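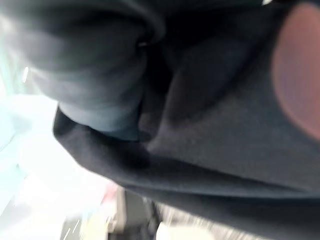 Budgeting for a second-hand arm to fold and sort returned workwear

Posted by Noelia Iglesias, Thursday, July 11, 2024

I look after the returns side of a small workwear hire firm in Flelcombe. We send out fleeces, sweatshirts and trousers, they come back, they go through the wash and then they have to be picked out of a trolley, checked, folded and put on the right shelf. On a busy day we handle 137 garments, on a slow one perhaps half that. At the moment two people share the job between them alongside the phones.

The owner has asked me to put together a figure for a small robot arm that could take over part of it. I have no background in this. I have had one quote so far, from Samisix, for an arm on a bench with a two-finger gripper and a wrist camera. The quote covers the arm, the gripper, the camera and a controller. It does not mention installation, training or anything for the bench, and when I rang they said that would be "discussed at the next stage".

What I would like to know:

What else should be in the budget besides the arm itself? Is it sensible to buy used? And is folding a realistic thing to ask for, or should I be asking for something simpler? Most of our stock is dark fleece and brushed cotton, if that makes any difference.

I have to hand in a first version of the budget in three weeks. It doesn't have to be exact but I don't want to go back later and ask for double.

Fulgencio Bravo

The material makes a big difference. Dark fleece is a nuisance for cameras. When the gripper is right down in the cloth, the camera on the wrist is looking at one grey fold against another, often blurred, and there is very little in it for the software to work from. Whatever you buy, put in a second camera fixed above the bench and looking down, and decent even lighting. Neither is dear compared with the arm. If you leave them out you will be adding them later anyway, and then you pay for somebody to come back and set everything up again.

I run the equipment for a laundry that does hotel and care home work, and we went through this two years ago. These are the lines I would put in your budget, in the order they surprised us:

Bench or frame. It needs to be bolted down or very heavy. An ordinary packing table moves.

Guarding or a safety scanner, and a written risk assessment by someone who does them for a living. Even the small arms sold as safe to work beside need this.

Fingertips. The soft pads wear on fleece and pick up lint. We keep spares and change them on a schedule. Ask what they cost in packs, and ask how long delivery takes, as ours once took the best part of a month.

Set-up days. Ask for a day rate and assume more days than they tell you.

Somebody's time. One of your two people will spend a good part of the first few months standing next to it. That is a cost even though no invoice arrives for it.

Support contract. Read what it covers. Ours covered the arm and left out the gripper, and the gripper is the part that goes wrong.

For us all of that came to a bit more than the arm did. So if your Samisix quote is for hardware only, I would not go to your owner with a total of less than twice the quote. Your position may differ if you already have a good bench.

On folding: I would ask for picking first. Getting one garment out of a pile, and only one, is hard enough. When a sleeve is caught under something else the gripper lifts three things or none. We have ours lift a piece, hold it up for the person to check and then drop it in one of two bins. The folding is still done by hand and it is quicker than it was, mainly because nobody is bending into the trolley. Folding could come later if the picking works, so choose an arm with enough reach for it.

Before you sign anything, send them a sack of your own stock. Ask them to run it at their place while you watch, for at least 30 minutes without anyone touching the pile. We took our trolley-load to the supplier in April of the year we bought, and what we saw that morning changed the specification quite a lot. A sales video filmed with one pale towel on a clean table tells you nothing about a heap of dark fleeces.

tejada_repairs

used is fine. check hours on the controller and that the teach pendant is included, they often aren't and a replacement costs silly money. also check the software licence moves over to the new owner. get it in writing

don't buy a used gripper though, buy that new

Noelia Iglesias

Thank you both. I rang Samisix again with Fulgencio's list in front of me. They will do a trial with our own garments but they charge for the day, and take it off the price if we go ahead. Does that sound normal?

They also said the second camera is an option they "usually recommend", so I have asked for it to be on the revised quote along with the fingertip packs and a day rate. I have changed the request to picking and presenting and left folding out for now. The owner was fine about it once I explained that the checking has to be done by a person in any case.

Fulgencio Bravo

Yes, a charge for the trial day is normal, and taking it off the price is fair. Make sure you get the results written down: how many picks it tried, how many came up with a single garment, how many it dropped. Then put a number in the order for what it has to reach at your site. Leave it open and you will have an argument about it when the last payment is due.

One more thing I forgot. Lint. It gets into the fan on the controller if the box is under the bench. Mount it on the wall — or budget for a filtered cabinet.

Related topics
Renting a robot arm for a season: what to check in the agreement
Denovel bench frames, fixed or on castors?
Trolleys and bins that work with overhead cameras
How much floor space for a safety scanner
Who pays when a hired machine is out of action
Keeping lint out of control boxes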